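Grasp planner keeps proposing handle grasps on mugs lying on their sides, then rejects them all

Forum: Manipulation and Planning
Tags: grasp-sampling, collision-checking, dual-arm, point-clouds

Ruxandra Ardeleanu
Posted February 23, 2025

I have a two-arm cell that unloads mugs from a tray. Each arm has a parallel gripper and a wrist camera. The pipeline is segmentation, then a grasp sampler on the object cloud, then a collision check against the full scene, then the motion planner. The sampler is the one that ships with Burko and I haven't changed its weights.

With mugs standing upright it is fine. With mugs lying down and packed against each other, it falls apart. The sampler gives me 40 candidates per mug and nearly all of them are on the handle. The handles sit low, next to the tray or next to another mug, so the collision check throws them out. On a full tray I often get zero candidates left for every object, and the task tree goes to its fault state.
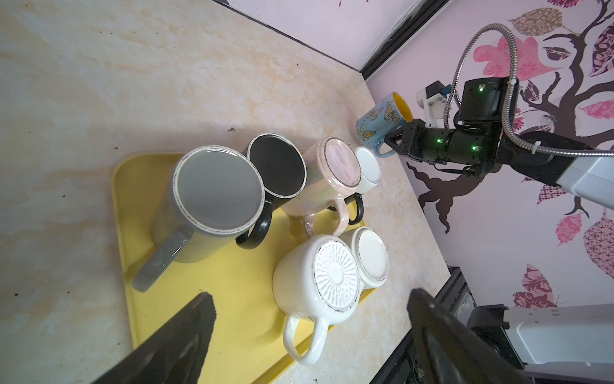
I tried raising the candidate count to 698, the most I can fit in memory. That does sometimes give one or two that survive, but they are usually poor grasps near the edge of the base, and planning time goes way up. I also tried turning off collision checks between the fingers and neighboring mugs. It runs, but it shoves things around and I don't want to do that with ceramic.

Glossy mugs are worse than the matte ones. Their clouds have holes in them and the sampler seems to treat the edge of a hole as something to grab.

Is there a way to bias the sampler away from handles without retraining it? And should the second arm be in the collision scene while it is holding something, or is that making it worse?

tarholm_dave

Just use suction, mugs have a flat bottom. We switched two years ago and never looked back.

mkessel

Suction on a mug base depends a lot on the base. Many have a raised foot ring or a pattern and you won't get a seal. I would stay with the fingers and fix the sampling.

You don't need to retrain. Burko lets you register a scoring function that runs on the candidates before the collision check. I do three things in mine.

First, fit a cylinder to the segmented cloud. Points that are more than a few millimeters outside the fitted surface get marked as handle. Any candidate whose contact points land on marked points gets its score multiplied by 0.1. Don't set it to zero, you may want it as a fallback for a mug whose body is blocked on every side.

Second, add your own candidates from the fit. Once you have the axis and radius you can generate body grasps directly, with the fingers closing across the diameter and the approach coming down from above. Step the position along the axis and tilt the approach by up to 17 degrees each way. These are cheap to make and much better than asking the sampler for hundreds more. Check the diameter against your finger opening first or you will waste time on mugs that are too wide.

Third, order the objects. Score each mug by how much free space there is on both sides for the fingers, pick the best one, then segment again. You don't need a valid grasp for every mug, only for one at a time. From your post it sounds like you are going to fault before trying this – the tree should only fail when no object has a candidate.

For the holes, the cylinder fit helps there too. Use RANSAC and it will put up with a lot of missing points. Then run the contact check against the fitted surface and leave the raw cloud out of it. If a fit has too few inliers, take another view with the wrist turned 90 degrees around its own axis and merge the clouds. That moves the highlights enough most of the time.

One warning: mugs with a strong taper don't fit a cylinder well. Use a cone for those.

L. Hughes

Agree with the above. On the second part, yes, keep the other arm in the scene, along with whatever it is holding. What goes wrong is usually one of these:

The held mug is attached to the gripper in the planning scene, but the original object was never removed from the tray. Now you have a ghost mug taking up space that is free. Look at the scene in the viewer right after a pick.

Or the other arm shows up in your wrist camera cloud and isn't filtered out. It gets added as an obstacle, and stays there after the arm has moved. You need self-filtering with both arms' models, including any brackets and cables. Cables are rarely in the URDF. I put a fat capsule around mine – crude, but it works.

I had both problems at once on the Narnolico cell and it took a while to see that there were two.

Ruxandra Ardeleanu

Thanks. It was the ghost mug, at least partly. The detach and remove calls were in the wrong order, so the remove was failing with only a warning in the log. Fixing that gave me valid candidates on most trays.

I have the cylinder scoring in now as well and the handle grasps have mostly gone. Still to do is the self-filter for the cables, which I probably won't get to before April. Marking mkessel's post as accepted.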